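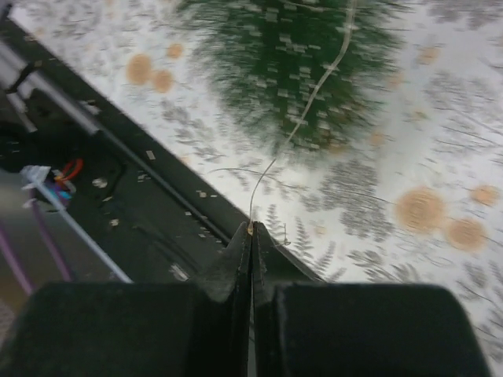 One thin pale thread, one tiny tan knot or bead. Thread about thread, then.

1/ I've been reading the claims on "invisible" repair thread for a month now and I have questions. Mostly about the word invisible.

2/ Background for anyone new here: I mend clothes. Mine, my family's, and whatever the neighbors leave on the porch in grocery bags. I don't sell anything and I don't get free stuff, which you can probably tell from my tone.

3/ The product everyone keeps sending me is the clear mending line from Lokeck. The page says it "disappears into any fabric." Any fabric! Black wool? White cotton under a window at noon? Go look at a clear thread on black wool and tell me it disappeared. It looks like a snail walked over your coat.

4/ It has 2,958 reviews. I read far more of them than a healthy person should. A lot were written the day the package came. "Arrived fast, looks great, five stars." Great, but did you sew with it? Did you wash the thing you sewed?

5/ A review of thread before the first wash is a review of an envelope.

6/ I sorted by lowest rating, which is how I read everything. Same three complaints over and over: it melts under the iron, the knots slip, the cut ends scratch. None of this is news to anyone who has used clear nylon. My aunt had a spool of it in the seventies and she hated it too.

7/ The melting. Nylon doesn't like a hot iron. The Lokeck page has a little iron icon with one dot in it, way down under the shipping info. One dot means cool. So you hem your linen pants with it and then you can't iron your linen pants. Who is this for?

8/ The knots. Slick thread, slick knot. An ordinary overhand knot can work itself loose, so you go around two or three times, and now you have a lump. Put that lump at the back of a collar and enjoy your day.

9/ Someone replied last night that a drop of glue on the knot fixes it. Sure. Now it's a lump with a shell.

10/ OK, the test. I'm not a lab. I took an old pillowcase, cut it up, and sewed seams by hand with the Lokeck clear, the Irnis polyester in a matched color, and plain cotton off the bargain table at Dulside. Then everything went in the wash with the towels.

11/ I did that for 9 washes. Warm water, medium dryer, no babying. If your thread needs babying it should say so on the front.

12/ Clear nylon: the seam itself held. I'll give it that. Two of the knots had backed out and one end was sticking straight up like a cat whisker. I rubbed it on the inside of my wrist and would not want it in a shirt.

13/ Irnis polyester: fine. Boring. Looked the same going in as coming out. From across the table I couldn't find the stitches, and it isn't even trying to be invisible. It's just the right color.

14/ Cotton: fuzzed up a little, one stitch popped, and I think that one was my fault because I pulled it too tight while watching TV.

15/ Before anyone says it: yes, that's one pillowcase and one person. I wouldn't bet the house on it. But it's still one more wash test than I could find on the product page.

16/ Now the other thing, the "lifetime strength" claim. Whose lifetime? I wrote to Lokeck and asked. I got a reply thanking me for my interest and a coupon. I asked again and got the same coupon.

17/ There's also a chart. You've seen the chart. Their bar is tall and blue, the bar marked "ordinary thread" is short and gray. There's no scale on the side. It says "based on 2,007 pulls." Pulls of what, by whom, in which direction? And what is ordinary thread? Cotton? Dental floss?

18/ I asked about the chart too. You can guess what I got.

19/ A few of you like the kit from Ung, the one with the clear thread, the curved needles and the tin. The tin is nice. I have no complaints about the tin. The thread in mine felt a lot like the Lokeck stuff, and I can't prove it's the same, so I'm not going to say it's the same.

20/ It does cost more. You're paying for a tin.

21/ Is clear thread good for anything? Yes, a few things, and I do keep a spool. Hanging paper stars in a window. Tacking a sequin back on a costume that gets worn once. Stringing beads for a kid who's going to lose them by dinner. Prints with so many colors that no single thread will match.

22/ For a hem, a cuff, a seat seam, a pocket, anything next to skin: buy the matching color. If you can't find a match, go one shade darker. Lighter stitches jump out at you and darker ones sink in. I was told that years ago, didn't believe it, and then spent a winter proving myself wrong on my husband's socks.

23/ Someone asked how many colors you need. Dulside sells a box of 58. You don't need 58. I've used black, gray, navy, a mud brown and an off-white for pretty much everything since last November. The orange has never left its slot.

24/ And please match it in daylight. Store lighting lies. Take the spool to the door, lay a single strand across the cloth and look at that. A full spool always looks darker than one strand does.

25/ To the person who says I'm "being paid by big polyester": I wish. Tell them to call me.

26/ To the person who asked whether clear thread can go in the top of a sewing machine: it can, with the tension turned way down and a lot of swearing. I put regular thread in the bobbin and go slow. Mine still jams.

27/ The pillowcase pieces are going back in with tonight's towels. If the Irnis seam gives out I'll come back and say so. Muting replies until I've had supper.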